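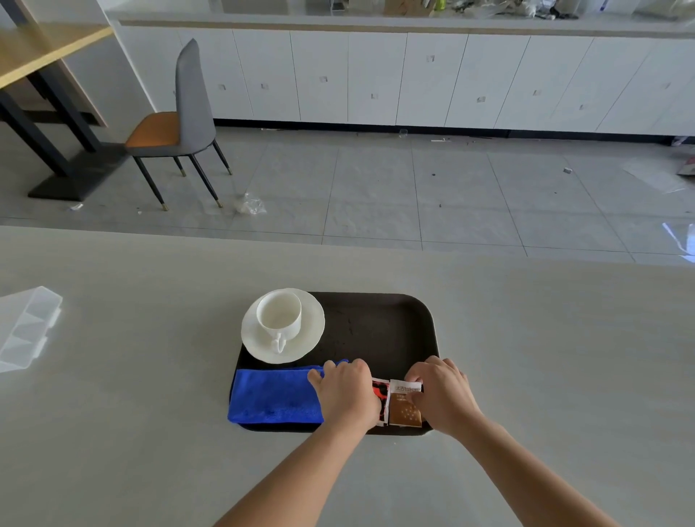
**How do you lay out a coffee tray so it looks nice and doesn't drive you crazy?**

Hello everyone! I help out with the coffee corner at a small shared office, and since November we've been putting together trays for people who come in for meetings. One cup and saucer, a couple of sachets, a folded microfiber cloth, all on a dark brown tray with rounded corners. Sounds simple, but mine never look the same twice, and the dark surface shows every speck and fingerprint. By ten in the morning they look like they've been through a whole day already.

So I have two things to ask. Where do you put everything, especially the cup handle and the sachets? And how do you keep a dark tray looking clean without wiping it every five minutes? I'd like to keep the cloth on the tray because guests do use it, but I'm open to being talked out of that.

Thanks so much in advance — I know this is a small thing to fuss over, but I'm a fusser.

*posted by Flullow*

---

**Lindard**

Oh, I love this kind of fussing! I did breakfast trays at a guesthouse for years (I once worked out that we sent up 3000 of them in a good year, and I believe it), so here is what stuck with me.

Put the saucer and cup down first, up in a back corner, and leave them alone. Everything else gets arranged around the cup, and if you start with the little things you'll end up shuffling them all over again. I like the handle pointing toward the guest, a touch to the right, but plenty of people turn it straight to the side and that's fine too. 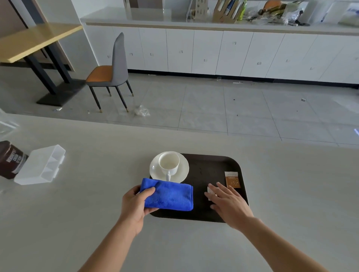

The cloth goes along the front edge. Fold it in thirds and then in half, with the open edges turned toward the cup, so the guest sees one smooth fold. Microfiber is springy and wants to puff up, so press it flat with your palm for a moment before you let go. Don't let it creep up over the cup handle, or someone will grab both at once and you'll have a saucer on the floor (ask me how I know).

Sachets go on the right. Sugar and creamer side by side, printing facing the same way. They slide around when you carry the tray, so I add them last, right before it goes out.

As for the specks, wipe the tray with a barely damp cloth and then go over it right away with a dry one. It's the drying that gets rid of the smudges. And please use a different cloth from the one the guest gets!

---

**Ko**

Get lighter trays. Dark ones always show dust.

---

**Zekham**

Lighter trays show coffee rings, so I'd stay with the dark ones, but to each their own.

I agree with nearly everything Lindard wrote, except that I'd fold the cloth smaller and keep it fully inside the rim. If it hangs over the side, even a little, it catches on your sleeve when you set the tray down. I'd also keep the spare sachets in a divided box next to where you work, one kind per section, so you aren't digging through a bag while somebody's waiting. Mine cost 2 dollars and has lasted ages.

---

**Flullow**

Thank you all! I tried the cup first this morning and it went much faster. Handle toward the guest, cloth inside the rim, and I'm going to look for a second set of cloths just for wiping.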